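Fridge runs warm at the top after moving house
Kitchen appliances > Refrigeration

raimo_h
Wednesday, February 6, 2019
Wemlow larder fridge, model 304, no freezer box. Moved it upright in December and let it stand overnight before switching on. Since then the bottom shelf sits at 5 degrees but the top shelf reads 11 with the dial at mid position. Door seal holds a strip of paper on all four sides. Compressor starts and stops normally. Is this the thermostat, or is it the fan?

K Mousavi
Check whether yours has a fan at all. The early 304 is static cooled: one plate at the back, no moving air. A difference between shelves is normal on those, though six degrees is too much. How far is the cabinet from the wall?

raimo_h
No fan, I looked. Gap at the back is 76 mm. The old kitchen had less.

saimi.p
Then the gap is fine. What is on the top shelf, and what are you measuring with? An air probe near the door swings every time you open it. Put the probe in a glass of water and leave it until morning. 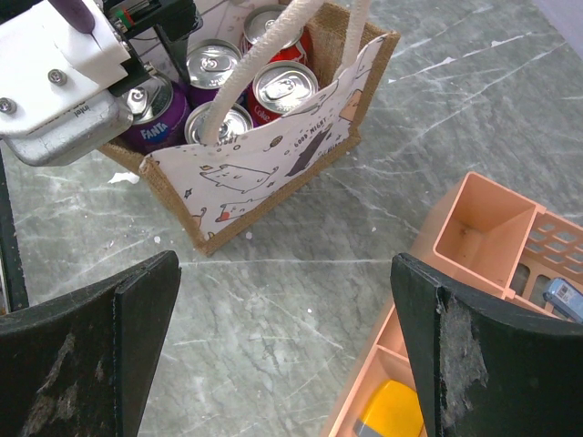
Santeri Hirvonen
I would look at the loading before any parts. A static cabinet depends on cold air falling off the plate and warm air rising past the front of the shelves. Anything wide and solid on a shelf stops that. Drinks are the usual cause, as people put them in as a block. Five cans standing upright in a jute bag, Coke and Fanta or whatever you buy, should come out of the bag and go in the door or in a single row with gaps. Woven cloth holds still air round the metal and slows the cooling. Take the load down to half, do the water glass test, and post the figure.

Hodgate
Disagree. Loading changes how long it takes to pull down, it doesn't give you a steady six degree split. I have repaired these. The sensor tube clips to the plate behind a plastic cover, and moving the cabinet can knock it loose. Fit a new clip.

Santeri Hirvonen
A loose tube makes the whole cabinet too cold, as the thermostat cuts out late. His bottom shelf is at 5. It doesn't fit.

Hodgate
It depends where the tube ends up. I have seen it both ways.

raimo_h
Water glass overnight, shelf half empty: 7 at the top, 5 at the bottom. Clip is in place. I had two large trays pushed right up against the plate.

saimi.p
Seven is still high for milk. Keep that lower down and turn the dial up one mark.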